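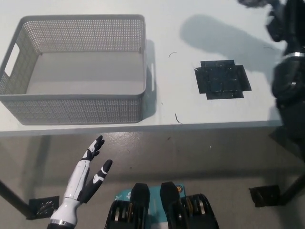 Figure 1. Perforated basket and black tape marker on a white tabletop.

What Merger Announcements Say, and What They Leave Out

Business Communication project report
Group members: Deirdre Madigan, Peadar Ó Néill, Éabha Coughlan
Course instructor: Kieran Brennan

Background

Our assignment was to pick a type of company document and judge whether an ordinary reader could learn anything useful from it. We picked the announcement a company puts out when it buys another company. Peadar suggested it after his aunt's employer, a packaging supplier called Amaral, was bought by Zustska and the staff were sent a link to the press release in place of a letter. She read it twice and still could not tell whether her office was staying open.

We went in expecting these documents to be dull. We did not expect them to be so similar. By the end we could guess the second paragraph from the first, and we had stopped believing most of the adjectives.

Method

We collected 19 announcements from company websites and trade newsletters. All of them covered a purchase of a smaller private business by a larger one. We left out deals between listed companies, where the rules on disclosure are stricter and the documents read more like legal filings.

Each of us read every announcement separately and filled in the same sheet. The sheet asked whether the text gave a price, who would run the business afterward, what would happen to the employees, where the money came from, and why the seller was selling. We then compared sheets and argued about the differences. Most of the arguments were over employees. Éabha wanted to give credit for any mention of staff, and Deirdre wanted to give credit only for a statement that could later be shown to be false. We went with Deirdre's rule, and it changed the results a lot.

We should say that our sample is not random. We took what was easy to find, and companies that are embarrassed by a deal probably make less noise about it.

Price and funding

Only four of the announcements gave a price. The rest either said that terms were not disclosed or skipped the matter completely. A private company has every right to keep the number to itself, and we don't think there is anything sinister in that. What bothered us was the language used to fill the gap. Words like "significant" and "substantial" turned up where a number would have gone, and they tell the reader nothing. A substantial investment for a corner bakery would not cover the carpets at a bank.

Funding was worse. Solum, which bought a small labeling business, thanked its "trusted financial partners" without saying whether they were lenders or part owners. This matters. A company that has borrowed to pay for a purchase has payments to make, and those payments have to come from somewhere. Employees and suppliers would like to know that. The announcement was not written for them.

Who is in charge

This was the clearest part of most documents. Titles were spelled out, and the new head of the business usually got a quotation. We found the quotations hard to take seriously. In 14 of the announcements the buyer's leader said he or she was "excited" or "thrilled," and in the same ones the seller's leader said that the two companies shared the same values. We looked for any case where the values were named in a way that could be checked against something. There was one, in which the companies both said they paid invoices on time. We liked that one.
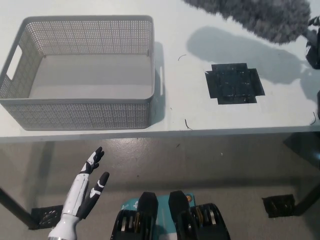 Figure 2. Basket with handle cutouts, tape marker to the right.

Employees

The Zustska announcement about Amaral says the buyer "looks forward to welcoming the talented Amaral team." On our first reading, Éabha marked this as a statement about jobs. On the second reading she took the mark off. It does not say that everyone will be welcomed, or for how long, or in which building. If Zustska closed the Amaral office the following month, the sentence would still be true – it looked forward to it at the time.

We tried to be fair here. Lawyers check these texts, and a promise in a press release can come back to hurt the company. Kieran Brennan made this point when we showed him a draft, and he asked us whether we would rather have a vague statement or a false one. We think that is a false choice. A company could simply write that no decision has been made about the office yet. That would be honest, and it would have answered the question Peadar's aunt was asking, even if she didn't like the answer.

Why the seller sold

Almost no announcement gives a reason. The usual phrase is that the timing was right. Danwood was the exception. Its founder wrote that she was tired, that her children did not want the business, and that she had turned down an earlier offer because she didn't trust the bidder. The whole group agreed it was the best paragraph we read, and it was also the only one that sounded as if a person had written it.

Limits of the project

We did not interview anyone who writes these documents. Deirdre emailed two press offices and got one automatic reply. We also did not follow up on what happened after the deals closed, so we can say that the texts are vague but we can't say that the vagueness was hiding anything. Some of these purchases may have gone very well for all concerned.

The reading sheets are attached to the printed copy. The longest announcement in the set ran to 1704 words, and we have marked it in pencil wherever we found a fact. Much of it is unmarked.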